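Glass Week in the Stirkby Kitchen

October, by the Gustum demo crew 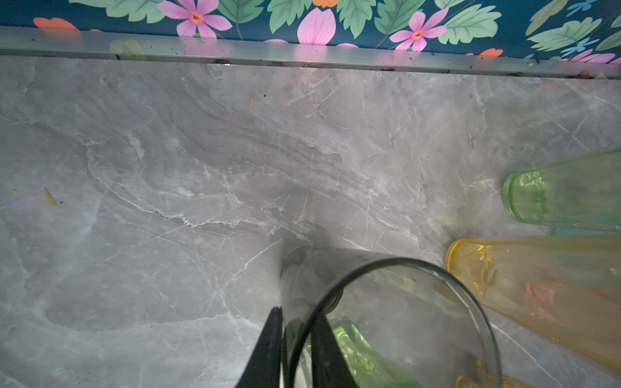

Issue 40

Glasses, glasses, glasses! I've been driving the arm all month, picking up drinkware on the gray counter so the model has something to learn from, and we're at 3,279 saved runs now. My favorite grip is one finger inside the glass and one outside, pinching the wall. Clear ones are the hardest for me - the marble veins show right through - so I asked for 100 more of those before we go back to the green and yellow.

Te Moana sent over their 700 mug runs too, and I'm still sorting the labels. If you'd like a turn on the controls, mornings are open. Please save your fumbles as well, we want those in the set!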